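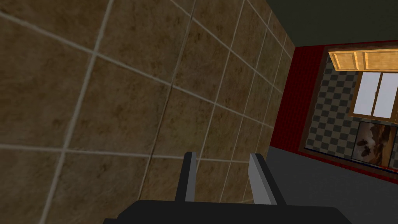
Brown square tiles with pale grout, and a thin dark line running down through them.

Tile and Grout Care: Your Questions

We get plenty of calls at the Harahap showroom here in Brundport, and a lot of them are the same handful of questions (which is lovely, we do like a chat). Larasati has gathered the usual ones below. If yours is missing, ring us any time before 3 in the afternoon and ask for her or Pongsak.

How often should grout be sealed?

For an ordinary family bathroom with cement grout, we suggest having a look every February, when the weather is warm and you can leave the windows open for the day. Put a few drops of water on the grout. If they sit up in beads you can leave it another year, and if they soak straight in and leave a dark spot, it's time for a fresh coat. Epoxy grout doesn't need sealing at all, so if you've bought a place and don't know which you have, bring us a crumb of it in a sandwich bag and we'll happily take a look.

Can I use vinegar? My mum always did.

Mine too! On glazed ceramic you'll probably get away with it now and then, but it eats slowly into cement grout and it will mark limestone, marble and travertine the first time you try. Warm water, a small squirt of pH-neutral cleaner and a soft brush will do nearly everything. 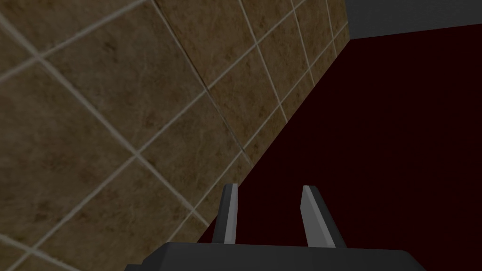
Do rinse afterwards, though, and rinse more than you think you need to. Most of the "my grout has gone dingy" visits Pongsak makes come down to cleaner left behind, which goes tacky and holds on to every bit of dust that drifts past. He usually does two rinses with clean water and then a dry with an old towel.

There's a crack. Should I be worried?

It depends a bit on where it is. A hairline where two walls meet is very common, as houses shift with the seasons, and that joint really ought to have been silicone in the first place. A crack that carries on straight across several tiles is a different matter – it often means something behind has moved, and filling the top won't fix it. Make a small pencil mark at each end, wait 26 days or so, and see whether it has grown past your marks before you ring us.

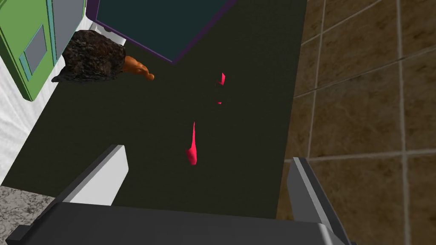

Do I need to pull everything out to regrout?

No, and please don't if the old grout is firm. Rake out the joints to two-thirds of the tile depth, vacuum well, and work in small patches. Qistina teaches this at our evening class, which takes 13 people and is held upstairs at the Vulten Street shop. Wear something you don't mind ruining.

How do I match a discontinued tile?

Bring one in, even a broken one. Ningsih keeps a back-room library of 241 old samples, sorted by size first and then colour, and she has a wonderful eye for it. 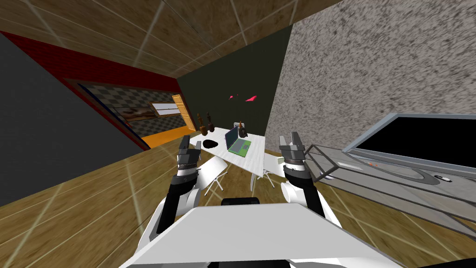 Do you do home visits outside Brundport?

We do, as far as Ikex, though there's a small travel charge once you're over the bridge. Zhenhua looks after the bookings and will ask for the room size and the rough age of the tiling. A guess is fine.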